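Re: [kolldale-residents] Dryer taking two cycles, and sheer curtains

Posted by Orla Breathnach, Thursday, 9:40 pm

On Thursday morning, Hanrahan wrote:

> Has anyone else had trouble getting a normal load dry in the laundry
> room? I ran towels and sheets together last night and had to pay for a
> second cycle, and the middle of the big sheet was still damp when I took
> it out. The towels were fine.
>
> Second question. I have some thin white curtains that need a wash before
> my sister comes to stay. The label is gone. Can they go in the dryer at
> all or do I need to hang them? I don't have anywhere to hang them except
> the shower rod.
>
> Also, are the baskets down there for everybody or do they belong to
> someone?
>
> Hanrahan, 2nd floor

Answering these in order.

The sheet problem is mostly a matter of what goes in together. A big sheet wraps itself around the towels in the first ten minutes and then the whole thing turns over as one ball. The outside gets dry and the inside doesn't. I had the same trouble for most of my first winter in the building. Now I dry sheets by themselves, one set at a time, and I stop the machine halfway to shake them out. It takes one cycle. If you have to mix, put the sheets with small things like pillowcases and socks and leave the towels for another load.

Clean the lint screen before you start, even if it looks all right. If you use dryer sheets, wash the screen with dish soap and an old toothbrush every month or so. They leave a film on the mesh that you can't really see. Run some water on the screen, and if the water sits on top, it needs washing.

Look inside the drum before you load and again after you unload. Thin white things are easy to leave behind against the metal. I have lost one good pillowcase and a slip that way, and I have twice come upstairs with somebody else's sock.
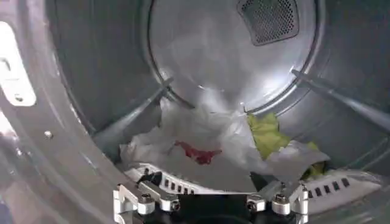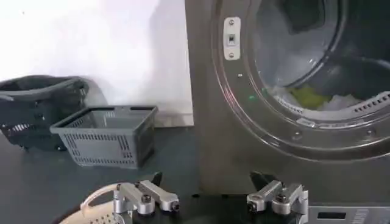

If you find something of somebody else's, please leave it on the shelf by the door and post to the list. Don't put it in the trash and don't leave it on top of a machine, where it ends up behind the machine.

Now the curtains. With no label I would treat them as polyester but be careful. Wash cold on delicate, in a mesh bag if you have one, and take the hooks out first. Don't overfill the bag or they come out with creases pressed into them. For drying, you can use the lowest heat for ten minutes and then take them out while they are still a little damp. Hang them straight back up on their own rod at the window and pull the hems down with your hands. They finish drying in place and you won't need to iron. The shower rod works too, but you will get a line across the middle where they fold over it.

Do not put them in with anything that has a zipper or Velcro. Also keep them away from anything bright that hasn't been washed a few times. I had a new green T-shirt turn a set of napkins the color of weak tea, and that was in cold water.

On high heat I can only tell you what happened to mine. They were Letitz, the plain 138 inch pair cut down to fit, and they shrank enough that the hem no longer covered the sill. I let the hem out and got most of it back. The fabric store on Muturstead Road will do that for you if you don't sew. Ask them to leave a deep hem so there is some to spare next time.

About the baskets. I can't speak for every basket that turns up down there. As a general rule, if there is a name on the handle, leave it alone, and if there isn't, people have been using it and bringing it back. The ones with holes in the sides are better for wet things. A solid one holds the water in the bottom and your clothes sit in it. If you want your own left alone, write your apartment number on it in marker, on the underside as well as the handle.

If you separate the loads and it still takes two cycles, then it may be the vent and not you. In that case write down the day and the time and how long it ran, and send it to the office with work order number 2274. That is the one I opened in April about the slow drying, and I would sooner add to it than have them start a new one.

One more thing for everybody. The card reader is still taking the money before it shows the balance, so check that you have enough for both wash and dry before you start the washer.

Orla Breathnach
3rd floor, back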